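# 塑料袋和一只不肯松手的夹爪

写在前面：这篇拖了很久，从五月拖到现在，朋友们催了好几回，说你那个“袋子事件”到底讲不讲。讲，今天泡了一壶茶，慢慢讲。

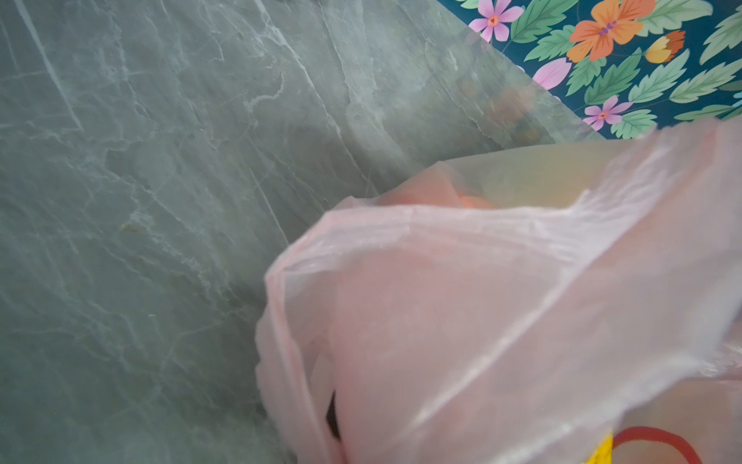

先交代一下背景。我在家里做的这套小东西，名字叫 Rastis，说穿了就是一条桌面机械臂，加上一只两指夹爪，手腕上装了个小摄像头。我想让它学会的事情也很朴素：把买菜回来的袋子打开，把里面的东西一样一样拿出来，放到旁边去。听上去像是小孩子三岁就会的活儿吧？我一开始也是这么想的，还跟 Qusai Karam 夸口，说夏天之前一定搞定，到时候请他来家里吃饭，菜由机器人来“卸货”。他在电话那头笑了半天，说好，他带水果。

刚开始那阵子真的很顺。我先拿硬东西练：罐头、木头积木、一个旧的胡椒瓶，抓起来放下，抓起来放下，看得人心情都好了（我母亲路过的时候还给它鼓过掌）。到五月中旬，日志里已经攒了1297次抓取，失败的不多，而且失败得都很“讲道理”，要么位置偏了一点，要么东西太滑。我就有点飘，觉得可以换袋子了。

袋子真是另外一个世界。薄薄的一层膜，一碰就变形，反光的地方摄像头看着像一条边，真正的边又常常看不出来。半透明就更麻烦，底下的台面花纹、旁边的印花面、袋子里的东西，全都隔着膜隐隐约约混在一起，程序很难说清楚哪一层在前、哪一层在后。我自己盯着画面看久了，也会看错。

出事那天是傍晚，我在厨房里一边煮面一边让它跑。任务很简单：捏住袋口，往上提一点，再往旁边拉开。第一次没捏到，第二次捏到了一点点又滑掉，第三次捏住了，我还挺高兴，冲着锅喊了一声“好样的”。然后它开始往上提，提着提着，停不下来了。

准确地说，是它以为自己没有捏住。塑料膜太薄，两根手指合拢以后，开口宽度几乎就是零，跟空夹的时候读数差不多。我那段判断写得很偷懒，只看宽度：宽度小于某个值，就算“抓空”，抓空就重试。重试的动作是先抬高，再移回起点，再下来。偏偏为了省时间，我把重试路上的“张开手指”挪到了下降前的最后一步。于是它就攥着袋口，一路高高兴兴地往回走，整只袋子跟着在台面上拖，顺路把一只杯子扫了下去。

杯子是我从 Plundotell 那家小店淘来的，用了好些年，碎得很彻底。可是吓到我的倒不在杯子上。我听见响声，下意识就伸手去拽袋子，手刚抓住，它正好走到下降那一段，手臂直直地往下压。我的手背被夹爪外壳蹭了一下，红了一道，没有破皮。我愣了一会儿才想起来去按急停，而急停按钮呢，放在电脑那边，离台面要走好几步。面也糊了。

那天晚上我几乎没睡，翻来覆去地想。第二天给 Rami Masri 打电话，他在 Kassab 做了很多年设备维护，说话一向慢吞吞的，那天却难得地急，问我：“你把手伸进去之前，它停了没有？”我说没有。他说那你先别管代码，你先把按钮挪了。我觉得这句话比后来所有的修改都值钱，所以原样写在这里。

后来我做的改动，记一记，给同样在家里折腾的朋友参考：

- 急停按钮固定在台面边上，左手随时够得着。另外加了一个脚踏的，松脚即停。
- 重试之前，先在原地张开手指，停一下，再抬高。每次会慢一点，慢就慢吧。
- “抓没抓住”不再只看宽度，还要看电机电流，再比较提起前后的两帧画面。三样说法不一致，就原地停住，等我过来看。
- 下降速度减到原来的一半，并且设了力的上限，碰到意料之外的阻力就退回去。
- 台面上不放任何玻璃和陶瓷。这条是我母亲加的，她说得非常坚决。

改完以后我又用袋子测了80次，有13次触发了“说法不一致”，机器停在原地。坦白讲，这个比例有点高，看着它动不动就发呆，心里还是会急。可我回头一条一条翻录像，其中好几次袋子确实只挂住了一个小角，再往前走恐怕又要拖着跑。剩下的那些是误报，多半跟反光有关系，灯一斜，膜上的亮条就会挪位置，画面比较那一步就犯糊涂。我试过把灯换成漫射的，好一些，没有完全好。

还有一个问题我到现在都没有想明白：袋口的褶子叠在一起的时候，它常常连两层一起捏，提起来袋子是关着的，自然打不开。人手遇到这种情况会用指腹搓一搓，把两层搓开，我试着让夹爪也做一个小小的搓动，结果十次里有九次把袋子搓跑了。有做过薄膜分离的朋友，请一定留言教教我，什么土办法都行！听说 Desdale 那边有人用带一点黏性的指套，我还没有试，怕它粘上就不肯放，那又是另外一个故事了。

手背早就好了，Qusai 的那顿饭还欠着。他上个星期又问我，我说菜可以来吃，卸货得我自己来，他说那水果照带。杯子的碎片我收在一个小盒子里，放在电脑旁边，就是原来放急停按钮的那个位置。

2026年7月7日，茶已经凉了，我去续一壶。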